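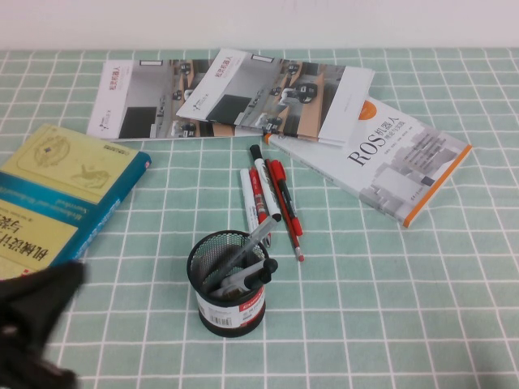
Vol. 6, No. 2, September 2019

From: Do-yoon Ra
To: stostau-walkers
Subject: Re: Stostau ridge, lower start point

Hala Tannous wrote:
> The route sheet still has the walk starting at the Ham bus stop.
> A driver told me the stop was moved in April. Does the first
> leg change, and is the hut at Urkuton open to people who
> haven't booked? We plan on two nights, carrying no tents.

Hala,

The stop was moved down the valley to the sawmill turnoff. The first leg is longer by 2 km, all of it on the paved road. There is a footpath on the left bank of the stream that avoids most of the pavement, but it is not marked until the second bridge. Take the road if you arrive after dark.

From the old stop onward the sheet is correct. The path climbs 306 m to the saddle, with loose gravel on the last section. Water is available at the saddle spring and again at the hut. Do not count on the trough between them. It was dry when Eun-seong Min went through, and the pipe feeding it was disconnected.

Urkuton takes walk-ins only if beds remain at 6 p.m. Booked beds not claimed by then are released. There is no overflow room, and camping next to the hut is not allowed. Without tents you should book. The phone number on the sheet works; the email address does not.

For the second night, most people go on to Dusiris. The guesthouse there has a drying room and serves supper to anyone who asks before noon. The direct trail is open. The variant along the cliff is closed at the upper ladder, and the detour signs put you back on the direct trail anyway.

Bus from Dusiris: the morning departure is unchanged. The afternoon one runs only when school is in session. Pay the driver in cash, exact change.

Man-sik Kwon has the GPS track for the new first leg and can send it on request. The file has 80 points, so it cuts the corners on the switchbacks. Use it for the turnoffs and follow the trail itself on the climb.

I will correct the start point on the sheet. Ha-neul Myung, please check the spring elevation before I upload it, the old and new maps disagree.

Do-yoon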